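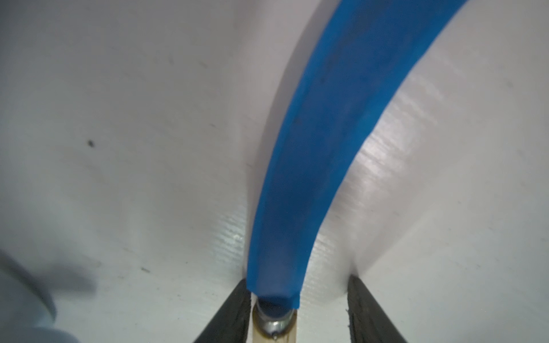
Blue strip on white material, close view.

Notebook entry, 2025-10-04
Abernathy Textile Workshop, dye room
Entered by B. Greenberg

Subject: Lightfastness and wash trials, indigo on cotton, second series

The second series was begun this morning with the remaining cloth from the Anormont bolt. All pieces were scoured for two hours with soda ash and neutral soap, rinsed until the water ran clear, and left damp. Scoured weight of the full set, once dried and conditioned, was 742 g. The scour water was darker than in the first series, and a second scour was given to the four pieces cut nearest the selvage.

The vat is the fructose and lime recipe carried over from April. It was brought up slowly and held at 40 degrees. At the first check the liquid was green with a thin bronze film, and the pH strip read between 10 and 11. By noon the green had gone cloudy. A further 13 g of fructose was added, the vat was stirred without splashing, and it was left covered for an hour. Color of the liquid was acceptable after that and dipping proceeded.

Dips were of three minutes each with ten minutes in the air between them. Pieces 1 to 6 received three dips, pieces 7 to 12 received five. Piece 9 slipped off its clip during the fourth dip and lay on the sediment. It has been kept in the set but should not be used for any comparison of evenness.

Rinsing was done in plain water, then in water with a little white vinegar, then in plain water again. The first series skipped the vinegar. Colleagues reading the two sets side by side should bear this in mind, as the difference in rub-off may owe more to the rinse than to the number of dips.

Dry rub test, white cotton cloth, ten strokes: slight transfer on all five-dip pieces, very slight on the three-dip pieces. Wet rub test postponed until the cloth has rested a full week.

The exposure cards from the Fandton window were also taken down. They had been up for 63 days. The covered halves show no change. The uncovered halves of the three-dip cards have lost some depth and lean toward gray. Card 4 was hung upside down and its label has faded past reading; identity taken from the hanging list.

Supplies: the Tosance lime is nearly finished. The new tub is coarser and will need sieving before use. The pH strips expire at the end of the year.

To do
Wet rub test on all pieces except 9.
Cut new exposure cards, label in pencil on the back.
Sieve lime and record the weight retained.
Feed and stir the vat on Monday, and check the pH before any further dipping.

B. Greenberg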